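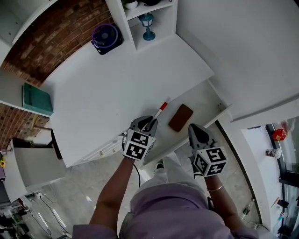 Can a robot tidy your desk yet?

Think about the last time you put a pen away. You probably didn't think about it at all! Your eyes found the pen, your hand went straight to it, your fingers squeezed just enough, and off it went into a pot or a drawer while you were busy wondering what was for tea.

Now imagine you have to explain that job to a machine. Where is the pen? Which end is the cap? How hard should you squeeze? What if it rolls? Robots are brilliant at doing one thing in exactly the same way over and over again. In some factories they can weld car doors all day long and never get bored. But a desk is never the same twice — the pen has moved, somebody has left a book out, and the sun is shining on a different corner.

So how do you teach a robot something you can't quite put into words? You show it! A person picks things up using grippers held in their hands, a bit like wearing robot fingers. The grippers can have cameras on them, and they often carry little cubes covered in black and white squares. Each pattern of squares is different, so a computer can work out where the gripper is and which way it is tilted. Clever, isn't it?

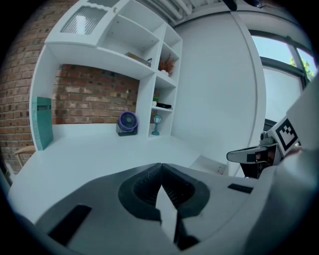 Then the person does the same chore again. And again! When Leilani Fitzsimmons visited our science club in September, she told us she had once put pens away 1,163 times for a robot to learn from. (She says she still likes pens.) The computer looks through all those goes and hunts for what they have in common, and after a while the robot has a try by itself.

Does it work? Sometimes, and it's wonderful to watch! Leilani's robot, which is called Tamuvine, got the pen into the pot 82 times out of every hundred. That sounds high until you imagine dropping your toothbrush nearly every fifth time you picked it up. It was slow as well. One pen took it about 5 minutes on a bad day.

Folding a floppy T-shirt is harder still, and so is washing up a slippery glass. Robot vacuum cleaners are already whizzing round lots of homes, but a robot that can do every chore in the house? We're still waiting for that one.

TRY IT: Pick up a pencil using two wooden spoons and put it in a mug. Now do it with one eye shut!

Comments

Sem Mertens: We tried the spoons in class, 3 pencils went under the radiator. More please!

Anouk Goossens: My son wants to know if Tamuvine can do socks.

Roel Brouwer: one eye shut is SO hard

Contact us | © Stondow Science Pages | Back to top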